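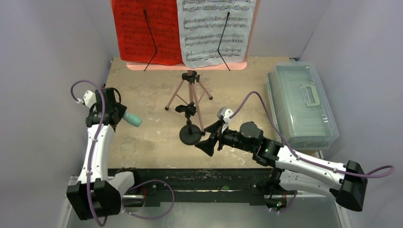
Scanning the band library, part 2: settings, paper and file names

Posted 14/12/2018

The first post covered sorting and unstapling. This one covers the scanner settings I ended up with, what I print on, and how the files are named. The library belongs to the Hernik town band and came to 3,885 pages once duplicates were pulled. Most of it is marches and concert arrangements for winds, with a smaller set of songbooks and one box of theater music with no scores, only parts.

Resolution

I scan at 600 dpi, 1-bit for clean engraved parts and 8-bit grayscale for anything handwritten or faded. I ran the first box at 300 dpi and had to redo it. At 300 dpi a staff line on a small march card is two or three pixels thick, and after deskewing some lines come out at two pixels and the next at three. On screen you won't notice. On paper the staff looks uneven, and ledger lines in the piccolo part start to break up.

Scanning at 600 takes longer per page on my machine (a Tindo flatbed with a feeder attachment), but most of the time goes into handling paper anyway. File size isn't a concern with 1-bit images. A full set of parts for a march compresses to less than a single color photo.

Threshold

The 1-bit conversion needs a threshold, and the scanner default is wrong for old paper. Yellowed stock reads dark enough that the default puts specks all over the background. I scan to grayscale first, divide out the background with a wide blur, and then threshold the result. Doing it in that order means one value works for nearly the whole library.

Pencil is the exception. Fingerings, cuts and breath marks sit close to the background in brightness and vanish if the value is set for printed ink. I keep two versions of any marked part, one clean and one grayscale with the markings left alone. A few players have asked for the marked version and they were right to. The cuts in the theater parts aren't written down anywhere else.

Colored paper

Some of the songbooks were printed on colored stock. Blue and green scan without trouble. Red is harder. A grayscale scan weighted toward the green channel turns red paper nearly black, and the notes go with it. Scan in color, keep only the red channel, and the paper drops to a light gray with the black notes still dark. After that it goes through the same steps as everything else.

If the notes themselves are printed in a reddish brown this won't work, and the blue channel is the better pick. I had four books like that and did them by hand.

Paper for the printed copies

The first test prints went on 20 lb copy paper, the ordinary kind. It has two faults on a stand. It shows the other side when there's a light behind it, and it curls after a few rehearsals in a damp room. Single-sided printing fixes the first fault and doubles the number of page turns.

I switched to a heavier uncoated sheet sold as Hoani Opaque in a cream shade. It's stiff enough to stand by itself, takes pencil and can be erased a few times before the surface goes fuzzy. Glossy or coated paper is no use here. It reflects the stand light, and pencil slides off it.

Check the grain direction before buying a large quantity. For a folded part the grain should run parallel to the fold. My first pack was the other way and every fold cracked along the toner.

Margins and scaling

Old band parts come in sizes that no printer stocks. March cards are small and wide, and can be enlarged 25 percent and still fit on letter paper in landscape. I apply one scale factor to a whole set so that the players sharing a stand see the same size of staff. Concert-size parts have to go the other way. Reducing them to letter makes them hard to read at stand distance, so I crop the margins first and see what's left. If the staff is still too small, it gets printed on tabloid and trimmed.

Leave a half inch at the inner edge for binding. At the outer edge a quarter inch is enough.

File names

Catalog number, short title, part, chair, page. All lower case, hyphens between fields, no spaces. The part field uses a fixed list of abbreviations kept in a text file in the top folder. Score order is handled by a two-digit prefix on the part, so flutes sort before clarinets and percussion comes last.

I tried putting the composer in the name and took it out again. Spelling differs between editions of the same piece, and the catalog spreadsheet has a column for it.

Backups

One copy on the machine, one on an external drive in the Enen Street rehearsal hall, one with an online service. Checksums are in a file beside each box folder and I rerun them when I add a box. There have been two mismatches so far, both from files I had edited and forgotten to hash again.

Still open

Text recognition on titles works poorly with the decorative lettering on march covers, so I've been typing those. The percussion parts in box nine are printed two instruments to a page and I haven't settled whether to split them. The oversized conductor scores won't fit on the flatbed and will have to wait until I can get time on a larger scanner, probably in May.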